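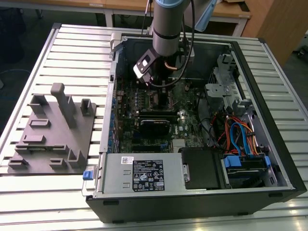

Tower on its side on the slatted table, panel off. Card still in the middle of the board, power supply along the bottom edge.

Notebook home | Bench log | Parts | Older | Newer
Print this page | E-mail this page

May - bench log, Zinmont towers

Start 9:40. First of the Zinmont lot. 48 towers in the lot, all supposed to be the same chassis, we'll see. Goal for this one is to write down a strip order that everybody can follow so we stop getting three different piles of screws. Not trying to be fast today. Fast comes later.

Before anything: power cord out, press the front button to drain it, wait. Then panel off and lay it down with the open side up. Put it on the slatted table, not the wood bench. Small screws go down the slots though, so the tray goes right against the case. Lost one already last month that way and never found it.

Power supply label faces up when the case is lying like this, so read it now and copy the numbers onto the card before stuff gets piled on it. I always forget and then have to move everything. There's a barcode sticker by it too. Write that one down as well, Nazar wants them matched up at the end.

Order as I have it so far:

1. Power and data leads off the drives
2. Drives out
3. Expansion card out
4. Cooler off
5. Memory
6. CPU
7. Power supply
8. Board last

Nazar Stetsiuk thinks memory should come before cooler. His point is that you lean on the sticks when you're working the cooler loose. My point is that if the memory's out you've got open slots and old paste crumbs going around. Left it at cooler first for now. Will do the next one his way and see. Can't see it mattering much eitherway.

Cooler. Heat pipe type. Let the machine run a few minutes beforehand if it boots at all, a warm one lets go much easier. If it doesn't boot you're stuck with cold paste, so twist a little each way before you lift. Do NOT pull straight up. On the old Maksymiv batch we had a CPU come up stuck to the bottom of the cooler, right out of a closed socket, and that board went in the scrap. Cross pattern on the screws, a couple turns each, back around again. They're captive on this kind so don't go looking for them in the tray.

Cards: power lead first if there is one, bracket clip at the rear, then the little catch at the end of the slot, then up and evenly. People skip the catch. You'll feel it.

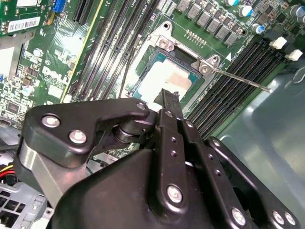

CPU with old paste on the lid, socket frame open. DIMM slots to both sides.

Paste. Wipe before the CPU leaves the socket or after? Going back and forth. In the socket it's held still and you don't have to touch the edges, but anything you push off the lid goes straight onto the frame and then down in the socket. Out of the socket you're chasing a slippery square thing around a mat. What I settled on:

- dry wipe first, lint free, toward the middle, never outward
- then one wipe with the Punum wipes, just damp, squeeze it out
- let it sit
- CPU out, edges only, straight up
- finish the lid on the mat
- socket cover on right away. RIGHT away

Punum wipes are okay. They leave a bit of a film that the alcohol doesn't. Fine for parts going in storage, would want plain alcohol before anything gets put back together. Box says 100 in it. Put a note on the shelf when it gets low, don't just leave the empty box there.

Lever: down and out to the side, then let it come up slow. Keep a finger on it. If it snaps up it can whack the sticks or the slots, and it's a good strong spring on this type. Frame lifts after the lever. When the socket's empty close the frame back over the cover so it isn't standing up catching sleeves.

Pins. Look at them before the cover goes on, with the lamp low from the side so a bent one shows up as a break in the pattern. Takes ten seconds. Anything odd goes on the card as "socket ?" and Nazar looks at it under the scope. Don't try to fix it yourself at the bench, the last person who did (me) made it worse.

Memory: both end latches where there are two, thumbs, stick pops up by itself. Slot position goes on the bag. Yes it matters, Zinmont want a list of what was where, no idea why, but it's in their sheet. I asked and got the same sheet sent back.

11:15 coffee, phone, ran into the delivery guy re the missing pallet wrap. Back 11:40.

Small stuff to keep an eye on with these boards. There are pin headers close to the socket and they bend if you rest a tool on them. The blue-topped caps by the rear panel stand up taller than you think and that's where everybody puts their left hand. And the finned heatsink lower down on the board stays ON, it's not on the parts list, don't pry at it. Somebody will want to. It doesn't go in any bag.

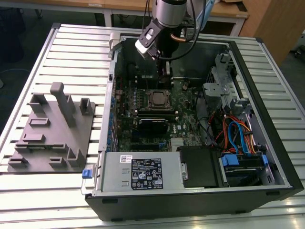 Cables next. The drive-side bundle is the messy bit on this chassis. Orange, red, yellow, blue, all of it coming around the drive end in a loop, and the bright blue SATA lead sort of thrown in with it. Unclip the SATA at the drive end by its latch, don't pull on the cable. Then tuck the whole bundle out over the edge of the case before you touch the drive. If you leave it lying in there you catch it on the way out, every time.

Blue plastic means you can move it without a tool. Latches at the drive bay, release tab at the end of the power supply. Good system. The blue bits are the part that breaks on old ones though, the plastic gets brittle. Squeeze, don't flick. Broken latches go on the card too because then the drive rattles and someone downstream has to tape it or whatever they do.

Drive: label goes on BEFORE it leaves the bench. Drive number = case number. No exceptions, this is the one Zinmont actually check. Drives go in the Fliltard trays, one per pocket, not stacked. The Fliltard trays are too shallow for drives still in their carriers so take the carrier off first. Carriers go in the gray tub.

Power supply: leads off the board first, big one and the small one near the CPU. The small one is always the tight one. Screws at the back, then the blue tab, then slide. It doesn't come straight up, it has to slide first. I spent way too long on this today looking for another screw that wasn't there.

Fan shroud/duct: unclips. Don't force it past the cables. It goes back in the case at the end, loose is fine.
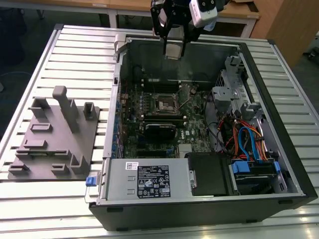

Whole inside: drive cage and wire bundle on the right, long card below the socket, blue release tab by the power supply.

Bagging. What goes with what:

Small bag A - memory, slot written on the outside
Small bag B - CPU, clamshell first and then bag, never loose in the bag
Box - cooler, paste side wiped, wrapped
Tray - drive
Shelf - card, antistatic sleeve, bracket left on
Envelope - all screws from that case, case number on the front

Ran short on clamshells. Have 2 left in the drawer. Need to order before we go on with the rest of the lot or we'll be back to foam, and foam sheds. Nazar says Maksymiv might have a sleeve of them lying around from before. Ask.

Problems / todo

- screwdriver bit on the magnetic driver is chewed, replace. It's rounding the heads on the power supply screws
- magnetic driver anyway, do we want it near the drives? ask
- tray edge needs a strip of foam so it quits sliding on the slats
- cards: print more, and make the PSU line longer, the numbers don't fit
- step 4/5 order, try Nazar's way on the next
- who is doing the lables? the printer's out of the narrow tape again
- rear panel brackets, keep or toss? Zinmont sheet doesn't say

Time: not counting the writing up and the phone, the strip takes me longer than the sheet allows. The sheet has us doing 3 an hour. No way at this stage. Maybe when the order is settled and the bags are laid out ahead. Most of what I lost was looking for bags and reading the PSU label upside down from the wrong side of the table. Stand on the power supply side!! Everything reads right way up from there and the drive latches are by your right hand.

Added later, 4:20 - Nazar read this over. He'd move "socket cover on" up to the top in big letters. Also he wants the lever closed with the cover in, every time, which is what I wrote I think. He's also right that I left out the front panel connector, the little ribbon one. Comes off between 6 and 7. Fix when I type up the clean version.

Clean version goes on the wall by the slatted table, old one comes down.

Print this page | E-mail this page
Contact the workshop | Copyright, all notebook pages | Back to top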